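Street unit checklist: Orkurell, series two, night exteriors
June
By Shu-fen Cheng, location safety

Applies to all crew on the Rastari Street set. Complete before the first camera rehearsal and again after any company move.

1. Permits
Filming permit and road closure notice held at the unit base. Comment: closure starts at 15 metres from the junction; the copy on the call sheet is out of date.

2. Barriers and marshals
Barriers linked, feet turned inwards. Comment: two feet missing on the north side, replaced before rehearsal.

3. Cables
All mains runs ramped or flown. Comment: ramp outside the bakery lifts at one end. Taped for now, to be changed.

4. Lighting stands
Sandbagged, wheels locked, safety bonds fitted. Comment: pass.

5. Stunt area
Fall mats checked by the coordinator. No spectators or press on the stunt side of the tape. Comment: pass. Stills photographers moved to the far pavement.

6. Props
Breakables and bottles signed out by number and signed back in. Comment: sheet 935 not countersigned.

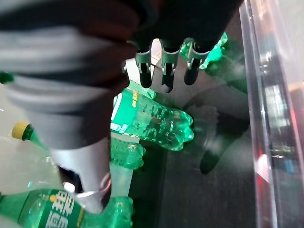 7. Radios
Channel check with every marshal. Comment: Prudetti handsets weak behind the generator.

8. Cast cars
Drop-off clear of the public route. Comment: pass.

Comments

Lui: Is item 5 the same for the daytime unit?

Yuk-lan Yip: Yes, same tape line. Sheet 935 is now countersigned.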